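Search this site Search Go
11 min read

Course handout, unit 6: Rules of practice for collecting demonstrations with hand-held grippers
Lecturer: Adanech Yimer. Lab supervisor: Dorian Ferrand.
Revised November 8, 2024

1. Scope

These notes cover sessions in which a person operates one or two hand-held grippers to record a household task, usually on soft goods. They do not cover teleoperation of a powered arm, which is unit 7. The wording follows the Pundville lab manual, with changes agreed after the October review.

"Shall" marks a rule. A session that breaks a rule is rejected at intake. "Should" marks good practice. A session that departs from it is accepted with a note in the log.

2. Terms

Operator: the person holding the gripper or grippers.
Episode: one recording, from start signal to stop signal, containing one attempt at one task.
Task sheet: the written statement of the task, its start condition and its end condition.
Work zone: the area of table within which the object is meant to stay.
Contact: any touch between a gripper finger and the object or the table.

3. Before the session

3.1 The operator shall read the task sheet in full. Reading it aloud to a partner is acceptable.

3.2 Each gripper shall be opened and closed through its whole travel. If the fingers stick or the pads have shifted, the gripper goes back to the bench.

3.3 Finger pads shall be inspected under good light. A pad with a lifted corner catches loops in terry and knit fabrics and pulls the object in ways the operator did not intend.

3.4 Cables shall have enough slack for the full reach of the arm. A cable should be led away on the operator's side and should not cross the work zone. Where a crossing can't be avoided, it is entered in the log.

3.5 Sleeves. A loose or thick cuff can rest on the gripper body or hide the operator's grip. Cuffs should be pushed back or taped. The 2023 text made this a "shall"; it was relaxed for sites without heating, Fatville among them.

3.6 Clocks on paired grippers shall be matched before the first episode and again after any break. An offset above 42 milliseconds between the two streams fails intake.

4. The work surface

4.1 The task sheet states whether the surface is cleared or lived-in. On a cleared surface, only the task object is present. On a lived-in surface, ordinary items may remain, provided they stay outside the work zone and are not moved between episodes of the same batch.

4.2 Items that carry personal data (letters, name badges, unlocked phones) shall be removed in both cases. Printed matter that is not personal may stay on a lived-in surface.

4.3 Glass and other breakable items should be kept at least one forearm's length from the work zone.

4.4 The surface should be wiped before each batch. Smudges do no harm to the episode itself, but they make it harder to compare lighting across batches.

5. Handling cloth

5.1 The start condition shall be described in plain words on the task sheet: flat, folded once, crumpled, hanging. "Messy" is not a start condition. Two operators at Carré read it in two different ways, and 100 episodes had to be relabeled.

5.2 Approach. The finger should come in at a slant, with the tip toward the part of the cloth to be taken. A vertical approach tends to press the fabric into the table.

5.3 Pressing and grasping are separate contacts and are labeled separately. A closed tip resting on a corner is a press. A grasp requires fabric between the two pads.

5.4 With two grippers, one may hold while the other works. The holding gripper shall be named in the label (left or right, from the operator's point of view). If neither pad of the second gripper is touching fabric, its state is "free", even when it is directly over the cloth.

5.5 The operator shall not use bare fingers on the object during an episode. If the cloth slips off the table, the episode is stopped and marked "aborted".
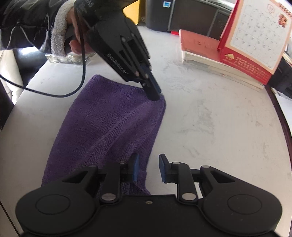

When does a press on the corner of a cloth become a grasp for labeling purposes?
The label changes at the first moment fabric is held between both pads. Until then it remains a press, however hard the tip is pushed down or however long it stays there.

6. Failed attempts

6.1 Failed attempts shall be kept. An episode is aborted only for the reasons in 5.5 or for a fault in the equipment. Missing a corner and trying again is part of the task.

6.2 An operator who fails the same step six times in a row should pause and check the pads – fatigue and worn pads look alike in the data.

7. Records

7.1 The log shall give operator code, gripper pair, surface type, object and start condition for every batch. The Vekik form has all five fields on one page.

7.2 Logs are signed on the day of the session. Corrections are made with a single line through the entry, initialed, with the old text left readable.

Reading for next week: lab manual, chapter 2, sections on intake checks and relabeling. Bring one completed Vekik form per pair.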